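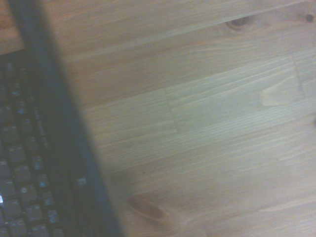
Annelies Hubmann gives the arm at Wekham a full check every April and a short one each time the gripper is changed. The job takes her 60 minutes if the bolts behave. She works at a bench of pale, knotty, pine-like planks, with a black keyboard on it for jogging the joints, and she likes to bring the fingers down close to the wood and look for play before she touches a spanner.

The wrist has 5 bolts, and the one nearest the cable loosens first. She marks each head with paint after torquing it, then runs the arm through three slow moves and checks the marks again. "If the line has shifted, I start over," she says.

Notburga Prantl keeps the log. It stood at 2,053 hours when the last pair of finger pads came off. The new ones are from Lanz and slightly thicker, so the zero position had to be taught again - a fiddly job, done by keyboard in small steps. The old pads went into a labelled bag in the spares drawer.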